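Progress report, Dreddale walking route project
28/12/2021
Rigoberto Mosquera, for the Asano Fund

Hello all, and sorry this is landing in the dead week between the holidays. I wanted to get it to you before the year ran out, partly so it counts for this year and partly so I can stop thinking about it while I eat leftovers.

The signs first, as I know that's what you'll ask about. The route from the old rail bed down to the mill pond is now marked all the way through. We put in 20 posts, and they look great! They're a bit taller than the drawings you saw in the spring. The short ones kept disappearing into the ferns when I tried a couple out, so I went up a size and paid the difference out of the printing money. I should have called you before I did that and I didn't. It's in the spreadsheet, marked in yellow.

The pond section was the hard one. The bank is softer than it looks on the map, and we lost most of a week in November waiting for it to firm up enough to dig. Acharya (the fencing outfit, they've done work up here for years) were very patient with me and didn't charge for the days they got sent home. I've asked them to come back in spring to look at the post by the spillway, which has a lean to it. I can push it straight with one hand, but it goes back.

Money. We've spent $3,532 of the second payment, nearly all of it on posts, gravel and the digger. The gravel cost more than I'd planned. I had a price from last winter in my head and, well, prices have moved. I got the supplier to throw in delivery, which helped, and I think we'll still land inside the total as long as the kissing gate doesn't turn into a saga. It might. The farm on the far side wants it wide enough for a stroller, and so do I, but their sheep are small and sneaky, so the hinge side needs a rethink.

The audio stops are behind. I promised you 5 and we have 4. The missing one is the quarry story, and the man who was going to record it has been sick on and off since the fall. He'd like to do it himself and I'd like to wait for him. If you'd prefer we hire a reader so the set is complete, tell me and I'll sort it out, but my vote is to wait. The other recordings came out lovely. There's one about the flood where you can hear a dog barking at exactly the right moment, and I've left it in.

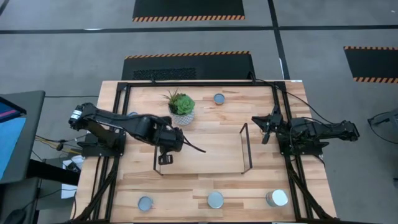
By Rigoberto Mosquera

On to the paper map. The Bravenov print shop sent back a second proof and the green is still too dark, so the path vanishes wherever it goes through woods (which is most of it). I've asked for a lighter green and a fatter dotted line. They also had the parking lot on the wrong side of the road, which was my mistake from the first draft, now fixed. I'd like to see one more proof before we say yes to the full run. Could somebody on your end check that your logo is the current one? I've been using the one from the grant letter.

We did a test walk with a group from the Dreddale library and it went really well, apart from the mud. People liked the stretch by the alders best and wanted a bench there. There's no bench in the budget! I've started asking nearby whether anyone has a decent log going spare. They also found the turn after the footbridge confusing, and they were right, I walked it again the next morning pretending I'd never been there and went straight past it. There's an arrow on the back of that post now so you can follow it in both directions.

Next up for me: the kissing gate, the final proof, the leaning post, and getting the parish path people to sign off on the last bit of the surface. I'd also like to move the opening walk to later in the spring than we said, when the ground has had a chance to dry. Let me know if that messes with your own reporting dates and I'll see what I can do.

Receipts are in the shared folder, in the order I found them in my coat. I'll tidy that up before the final claim.

Thanks as ever,
Rigoberto

Last updated: 28 December, after fixing the gravel line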